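A Day at the Balaskas Open House, Dorumbridge

I almost didn't go. It's a long drive out to Dorumbridge, and I've been to enough open houses to know that the coffee is usually better than the talks. But Balaskas doesn't let visitors in very often, and the note on the program said they would spend the afternoon on a fault they hadn't completely fixed - well, how could I stay home after that?

The morning was pleasant enough. We were split into groups of 19, given badges, and walked past the charging bays and a very noisy cooling room (bring a sweater, if you ever go). Lunch was stuffed peppers, and I went back for seconds.

The stubborn door fault

After lunch Kosmas Dimitriou sat us down in front of a big screen and told us about Nollita, the software that drives their two-armed robot through doors. In May they put a new version through 600 simulated door runs, and 107 of them ended with the robot pushing forward while the latch was still closed. The arms had stopped short, the software had marked the door as released, and the base simply drove on. In a simulator that costs you a bit of computer time. With a heavy machine in a real hallway and a person on the other side of the door, it's another matter, and he was very frank about that.

The double doors were the worst of the lot. He kept coming back to one pair, one leaf orange-brown and the other navy blue, with the latch hardware where they meet.

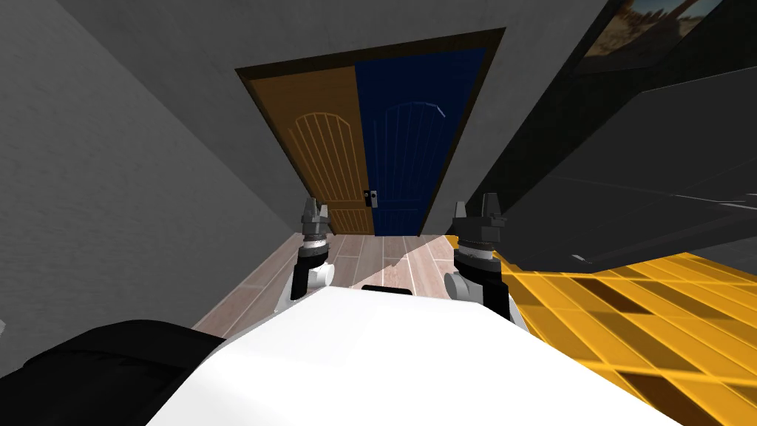
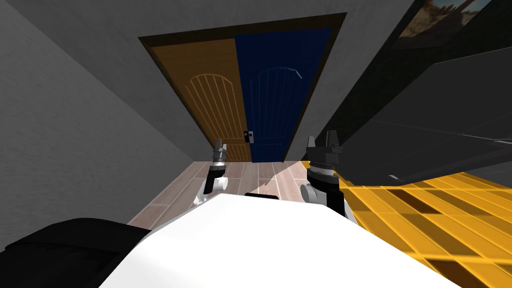 Both views look down past the robot's white body, with the grippers open and empty.

What they changed

The base now has to wait for a second check before it moves, and that check comes from Notance, a separate program that watches the joint forces and can cut the drive by itself. Kosmas said it makes every door slower, and a few of his colleagues grumble about it. A lady behind me asked whether the real robot was running the new version yet. It isn't, and it stays behind its fence until the double doors come out clean.

We ran well over time and I missed the gift shop, but I did get the last slice of walnut cake on the way out to the parking lot.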